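Language Exchange Circle of Ulcombe - Members' News, September 2022

What I learned from two years of letters

Dear members, our editor asked me to write something for this issue about the letter partner program, and I said yes too quickly. I am not a fast writer in English. But I have been in the program since the beginning and maybe my experience can help the new people who are joining us this fall.

When the meetings at the library stopped, Shoshana Villanueva had the idea that we should write letters to each other, on paper, by hand. I must confess I thought it was a little old-fashioned. We all have telephones. Why should I wait for the mailman to know how my partner spent her weekend? But I put my name on the list, and in June I received my first letter. It was two pages long and I needed one whole evening with the dictionary to understand it. The word "drizzle" gave me special trouble.

The rules are simple. You write one letter each month, in the language you are learning, and it should be no less than 300 words. Your partner answers in the language that she is learning. At the bottom of your page you leave some empty lines, and there your partner can correct 2 mistakes. Only 2! Shoshana was very strict with this, and now I understand her. My first teacher, many years ago, returned my papers so full of red ink that I wanted to hide them from my mother. With 2 corrections I can remember both.

I also discovered that a letter makes me choose my words in another way than speaking does. When I speak, I use the same small words again and again, and people are kind and they nod. In a letter I have time to look for the correct word, and to be ashamed of the wrong one and cross it out. My partner says my crossed-out words are her favorite part - she can see what I almost said.

Some partners send small things together with the letters, such as a recipe, a pressed leaf or a bus ticket. Please keep it light, or the postage becomes more expensive than a lunch. And please write your return address clearly. One of my letters traveled for five weeks and came home to me in very bad condition.

Light blue mask, navy beanbag and flowered quilt.

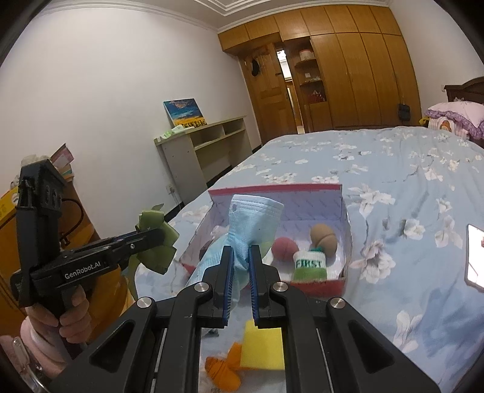
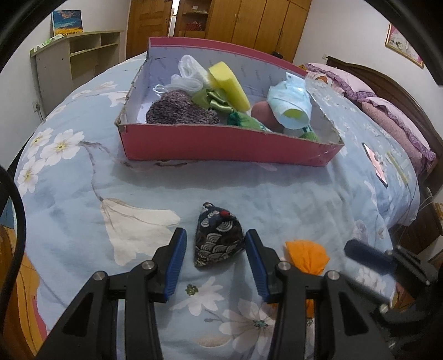
For the coming season we have 13 pairs already, and one person, Jaruwan Thaweesak, is still waiting for a partner. She writes in English and can offer Thai. She told me she likes to write about cooking and about her neighbors, and that she does not mind a beginner. If you would like to be number 14, please speak to Shoshana after the next meeting or leave a note in our box at the library desk.

New members often ask me what they should write about. My advice is to start with what you did this morning, in the correct order. I did this for my first three letters and it was enough to fill the page. After that my partner began to ask questions, and I had to learn the past tense much better than before. I still make mistakes with "since" and "for", so if you receive a letter from me, you know already where to look.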